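How to Store Fruits and Vegetables So They Last

Most produce goes bad because it was kept in the wrong place. A pear that would have been fine on the counter gets mealy in the wrong drawer, potatoes sprout on a sunny shelf, and lettuce goes slimy at the bottom of a sealed bag. The steps below cover the produce most households buy every week and a few things people tend to get wrong.

You need a refrigerator with at least one drawer, a cool dark cupboard, some paper bags, a clean dish towel, and a marker.

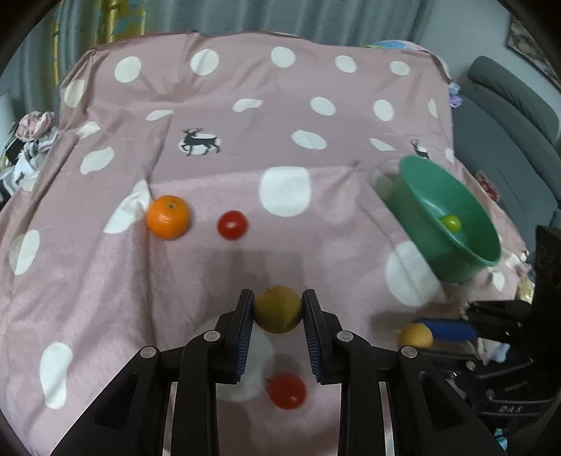
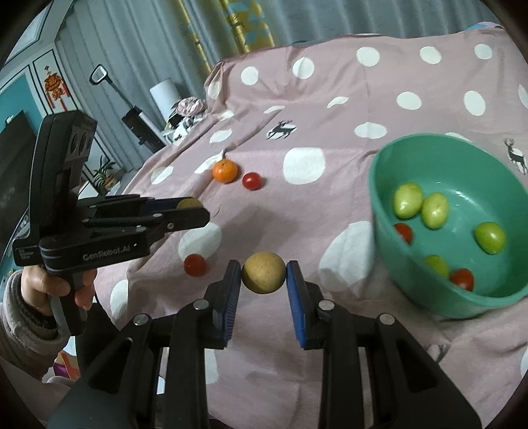 Pears and potatoes, both from the weekly shop.

Step 1: Sort before you put anything away

Unpack everything in one spot before opening the refrigerator. Make three groups: things that need the cold, things that need to ripen first, and things that want to be cool and dark but not refrigerated.

Look each piece over as you go. Anything with a soft spot, a split skin, or mold comes out of the group. Soft spots and splits can be trimmed and eaten the same day. Mold on soft fruit means the piece goes in the compost. One bad potato in a bag will spoil its neighbors, so check the bag all the way to the bottom.

Do not wash anything yet. Water left on the skin speeds up rot. Wash produce right before you eat or cook it. Leafy greens are the exception and are covered in Step 5.

Step 2: Learn which items give off ethylene

Ethylene is a gas that some fruits release as they ripen. It makes other produce ripen faster, and if that produce is already ripe, it goes over.

Strong producers: apples, pears, ripe bananas, peaches, plums, avocados, cantaloupe, tomatoes.

Sensitive to it: broccoli, cabbage, carrots, cucumbers, lettuce, spinach, green beans, potatoes.

Keep the two lists apart. In a refrigerator with two drawers, use one for each. If you have only one drawer, put the greens and vegetables in it and keep the fruit on a shelf in a paper bag with the top folded over. Carrots stored next to apples can turn bitter, and broccoli yellows.

Step 3: Potatoes, onions, and garlic

Potatoes want the dark, moving air, and a temperature between 45 and 50 degrees. A basement or an unheated pantry is ideal. A low cupboard on an outside wall works if it is away from the oven and the dishwasher.

Take them out of plastic. A paper bag with the top open, a cardboard box, or a basket with a cloth over it will do. The cloth keeps out light, which turns the skin green. Green areas and sprouts should be cut away generously, and a potato that is green all over or tastes bitter should be thrown out.

Most people leave raw potatoes out of the refrigerator. The cold turns some of the starch to sugar, and they brown too fast when fried or roasted. If your kitchen runs very warm in August and you have nowhere else, the refrigerator is still better than letting them sprout.

Onions like the same conditions but should be in a separate place. They give off moisture and gas that make potatoes sprout sooner. Hang them in a mesh bag or lay them in a single layer in a shallow box. Sweet onions hold more water than yellow ones and do not keep as long, so use them first.

Leave garlic in whole heads. Once you break a head open, the loose cloves dry out within a couple of weeks. Cut onion and peeled garlic both go in the refrigerator in a closed container.

Step 4: Pears, peaches, and other fruit that ripens off the tree

Pears ripen from the inside out. By the time the middle feels soft, the core may be brown. Test them at the neck instead. Press gently near the stem with your thumb, and if it gives a little, the pear is ready.

Keep hard pears at room temperature, out of direct sun. To speed them up, close them in a paper bag with a ripe banana and check every day. When they pass the neck test, move them to the refrigerator, where they will hold for several days more. If you have bought a lot, refrigerate most of them hard and bring out a few at a time.

Peaches, plums, and nectarines work the same way. Set them stem end down on a towel, in one layer, so they do not bruise each other. Avocados can also be held in the refrigerator once they are soft.

Bananas stay on the counter. The skin turns dark in the refrigerator although the fruit inside is usually fine for a few days. When they get ahead of you, peel them, break them in half, and freeze them in a bag for baking.

Apples can go straight into the refrigerator. They soften much faster at room temperature.

Step 5: Leafy greens and herbs

Lettuce, spinach, and kale need moisture around them without being wet. Wash the leaves in a large bowl of cold water, lift them out so the grit stays behind, and repeat until the water is clear. Spin or pat them dry. Line a container with a clean dish towel or paper towels, add the leaves loosely, lay another towel on top, and close the lid. Change the top towel when it feels damp.

Greens that come in a sealed plastic box can stay there. Slip a dry paper towel under the lid and store the box upside down for the first day.

Parsley, cilantro, and dill keep best standing in a glass with an inch of water, in the refrigerator, with a loose bag over the leaves. Change the water when it clouds. Basil is the one to leave out on the counter, also in water. Cold turns its leaves black. Rosemary and thyme can be rolled in a slightly damp paper towel and put in the drawer.

Step 6: Tomatoes, cucumbers, and peppers

Underripe tomatoes should stay at room temperature until they color up and smell like tomatoes. Put large ones stem side down so less moisture escapes through the scar. Once fully ripe they can go in the refrigerator if you are not going to eat them in a day or two. Let them warm up for an hour before serving.

Cherry tomatoes follow the same rule. Move them out of a closed plastic carton into an open bowl, and pick out any that have split.

Cucumbers get watery patches if they are too cold. Wrap each one in a paper towel and keep them near the front of the refrigerator, usually the warmest part. Peppers go in the drawer, dry and whole. Green ones last longer than red.

Step 7: Set the drawers

Many drawers have a slider marked high and low. It opens or closes a vent.

High humidity, vent closed: leafy greens, broccoli, carrots, green beans, cucumbers, fresh herbs.

Low humidity, vent open: apples, ripe pears, ripe peaches, grapes.

Fill the drawers loosely. A packed drawer traps moisture in the middle, and you will not see what is at the bottom. Keep the refrigerator between 37 and 40 degrees. If lettuce is freezing against the back wall, move it forward before changing the dial.

Step 8: Label and rotate

Write the month and day on the bag or container with a marker when you put it away. Older items go in front. Once a week, before shopping, go through the drawers and the cupboard and pull out whatever needs using. Soft carrots, limp celery, and the last of the onions make a decent soup base. Wrinkled apples and pears can be peeled, chopped, and cooked with a splash of water until they break down.

Common problems

Carrots go rubbery. They have lost water. Cut off the tops when you bring them home, as the greens draw moisture out of the root. Limp ones often firm up after an hour in cold water.

Berries mold overnight. Check the box at the store, including the underside. At home, take out any crushed ones and spread the rest on a paper towel in a shallow container with the lid ajar.

Potatoes sprout within two weeks. The spot is too warm or too light, or there are onions close by. Buy smaller bags until you find a better place.

Mushrooms get slimy. They were stored in plastic. Move them to a paper bag with the top folded and put it on a refrigerator shelf, not in the drawer.

Everything in the drawer smells like onion. A cut onion needs a container with a tight lid. Wipe the drawer out with warm water and a spoonful of baking soda, and dry it before refilling.

Cleaning the storage spots

Take the drawers out once a month and wash them in warm soapy water. Dry them completely. Shake out potato baskets and onion boxes outdoors, and replace paper bags when they get soft or stained. If something has rotted in a basket, scrub it, rinse well, and leave it in the sun for an afternoon before putting food in it again.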